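# Buying a small arm for your lab: budget questions, answered

Thanks for all the questions after the Distbridge open day! Uzma Cheema pulled these together for labs and colleges planning a November order. Prices are in dollars, before tax.

### What does a starter bench cost, besides the arm?

More than most people put down, so let's get it out of the way early. Our bench extras came to $1,406: the perforated worktable top, bolts, a wooden board, a power strip and a spare set of gripper fingers. The arm is its own line in the budget, and so is the computer.

### Do we need a proper perforated table?

We'd say yes, and it's the purchase we've been happiest with. Everything bolts down, everything comes back up again, and when you change your mind about the layout (you will!) it takes a few minutes with a hex key. If the full top is out of reach this year, ask Liang about single panels. They join up later.

### What do we practise on? Are there kits?

There are kits, and some are lovely, but please don't spend your first dollars there. Simple shapes in a few bright colours will keep a new group busy for a whole term – sorting, lining up, picking one out of a tight bunch. Cubes are a friendly place to start, and stars and hearts make you think a lot harder about where the fingers should go.
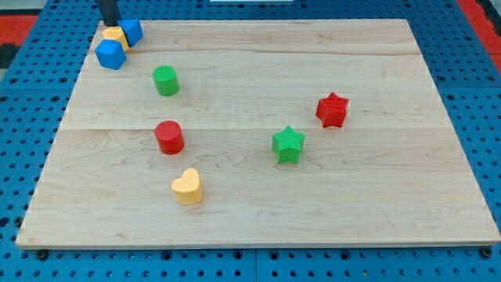
*Coloured blocks on the wooden board, with a gripper finger down at the back left cluster.*

If you have access to a 3D printer, budget for filament and a bit of someone's afternoon. We put aside $70 for filament and still have plenty on the shelf.

### Which gripper should we order?

Start with the plain two-finger one. The Dimer catalogue has fancier options and they're great fun to read about, but narrow fingers get in between small pieces nicely and the spares are cheap. Order spares in the same shipment, as freight on a tiny parcel hurts.

### How long does delivery take?

Irniritz quoted us 16 weeks for the arm. The table came in five. Get the bench order in second if storage is tight, or first if you'd like to have the layout sorted before the arm turns up. We did the latter and would do it again.

### Can we split the cost over two budget years?

Yes – table, board and blocks in year one, arm and gripper in year two. Ask for a fresh quote before the second half, and check whether your first one has an expiry date.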